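Sorting the candle shelf at Skistent before the March stock check. Notes as I go. 1/7

Tins first. The plain silver ones with a paper wrap go out at bench level, next to the galvanised bucket. Burn time on these is up to 70 hours according to the supplier, Fiadzo. I haven't tested it. 2/7 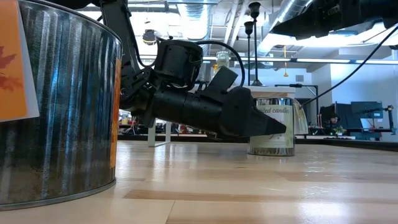 Candle tin and bucket, bench level.

Lidded tins are rated at 200 g of wax. The tag hangs from the knob on a string, so it needs to face front or the scent can't be read. Vanilla is the one people ask for. 3/7
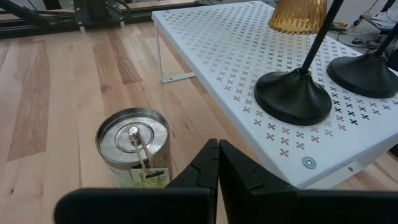
4/7 Shelf riser

White metal, perforated top, from Danska. Weigh what you put on it before you load it. Mariama Wumbei put 200 candles through the till last season and still lifts each tin by the base - lids on this type are a push fit. 5/7

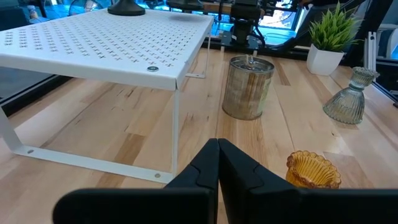

Dusting is the slow part of this job. A cloth drags fluff into any cut-out, so a soft brush is better. The small crosses in the riser top want brushing from both sides, then a wipe along the front lip. Legs last, down to the feet. 6/7

Femumer wax melts are next, once the boxes are down from the loft. Prices to follow. 7/7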